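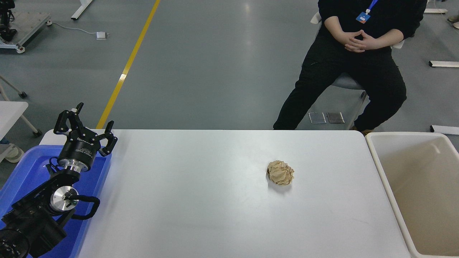
Whey to heat: could a small dairy run its boiler on its own waste?

Student project report, module 6
Handed in 13/12/2021

1. Why this topic

Making cheese leaves you with a lot of whey. Most of the milk that goes into the vat comes out again as a thin yellowish liquid, and a small dairy has to pay to get rid of it or find a farmer with pigs. It can't go down the drain untreated – it uses up the oxygen in a river very fast, so the water company charges heavily or says no.

Same dairy also burns gas all day. Hot water for cleaning, steam for the pasteuriser, then electricity for the cold store. So the question of this project: can the whey make enough gas to replace a useful part of the bought fuel?

2. The site

Proststead Creamery. Hard cheese, one main vat, one spare that is mostly used in spring. Whey goes from the vat to an outside tank and is collected by tanker 2 times a week. The tanker is the biggest waste cost by far and the bill goes up every winter when the lane floods and they have to send the smaller lorry.

The boiler is old. It runs on bottled gas as there is no mains in the village. This matters a lot for the results, see section 5.

3. How digestion works (short)

Bacteria break down the sugar and what's left of the protein and fat in a closed tank with no air. Biogas comes off the top, mostly methane and carbon dioxide. What stays behind is a liquid that can go on fields if the rules are followed.

Whey is a tricky feed. Plenty of sugar, which is good, but it turns acid quickly and the bacteria that make methane don't like acid. Bigger plants mix it with slurry to steady things. Proststead has no cows of its own so slurry would mean asking next door.

4. What we did

Bench test first. We used a Jideck test digester, 25 litres, borrowed from the department, kept warm in a water bath. Fed once a day with whey from the creamery, frozen in batches and thawed overnight. Started in November.

Run A was whey only. Run B was whey plus cow slurry from the Mosier farm over the road. Gas was collected in a bag and measured every morning, acidity checked at the same time with a meter.

We fed 100 ml on the first day and stepped it up slowly. Should probably of been slower.

Problems:
The water bath tripped off one night and the digester was cold by morning. Gas dropped and took days to recover.
The first gas bag leaked at the valve. Those readings are thrown out, not corrected.
Whey from the spare vat was saltier than the rest. We didn't know this until after it had been fed in.

5. Results

Run A started well then went sour. Acidity climbed after each increase in feed and the gas fell away until there was hardly any. Adding lime brought it back for a while but you'd have to keep buying lime, and that eats the saving.

Run B was steadier. Less gas at the start, but it kept going and did not need lime. It also coped with the bigger feeds at the end, when run A had already stopped.

For the creamery the useful bit is what it replaces. Bottled gas is expensive so each unit of biogas is worth more here than it would be on a site with a mains supply. Heat is needed most on the same days the whey is made, so not much storage required. Using the gas in an engine for electricity was looked at breifly and dropped – the engine needs cleaner gas and somebody to look after it.

6. Cost

We asked one supplier, Cordier, for a guide price on a small packaged unit with a burner. They were helpful but the smallest one they make is too big for Proststead alone. It would sit half empty from late autumn onwards. Sharing with the Mosier farm would fill it and solve the slurry question too, but then there's the matter of who owns it and where the liquid goes in wet weather. Land on both sides is heavy clay.

We have not included the cost of planning permission. Should be added before anyone uses these numbers.

7. What we would do differently

Start earlier in the term. Test the salt in every batch. Run two digesters side by side, as A and B were done one after the other and the whey changed in between. Also get a spare gas bag.

8. Findings

Whey alone didn't work in our set up. Whey with slurry did, on a very small scale, and for a short time. A shared digester with the farm looks worth a proper study, with a full year of whey volumes and not just the few weeks we had. The creamery has offered to keep a daily log of the tank level from now on, so the next group can start from that.

Gas readings and the acidity log are in the appendix. Feed sheets for run B are handwritten, ask if you can't read them.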